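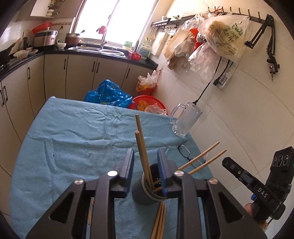
22 Oct 2025

Quick one, bread's in the oven and I've got 17 minutes.

So we moved. Finally. Out of the Dostley apartment and into the place in Cornton, 264 miles, one truck, no broken plates (one broken lamp, never liked it). Kitchen is half the size of the old one. Half! I had six drawers before and now I've got two and one of them sticks.

Which means the great clear-out. Been at it all week. What I've learned so far, in no order:

- Nobody needs 11 dish towels. Kept four.
- Spices go off. The paprika smelled like a cardboard box. Gone.
- Chopsticks do better standing up than in a drawer. In a drawer they roll to the back and you find one, never two.
- The big stock pot stays. Not up for discussion. It lives on top of the fridge.
- Lids are the worst. Still don't have a plan for lids.

The landlord's paint is that yellowy cream color that looks fine until noon and then looks like old teeth. Going to ask about repainting. Probably a no. Might just hang somthing big on it.

Neighborhood is good though. There's a little grocery called Paju two blocks down, open late, good tofu, terrible parking. Went in for scallions and came out with a bag of rice I could barely carry up the stairs. Then went back because I forgot the scallions.

Also sold the bread machine. Felt bad for an hour. It made one square loaf with a hole in the bottom and took up as much room as a dog. Doing it by hand now, the no-knead kind, overnight on the counter. First one was flat. Second one was ok. Third is the one in the oven.

Still to do: the box marked MISC (there are three of them), change of address at the bank, find the good scissors. Teh scissors are in one of the MISC boxes, I just know it.

Ok timer. More when I've got the lids sorted.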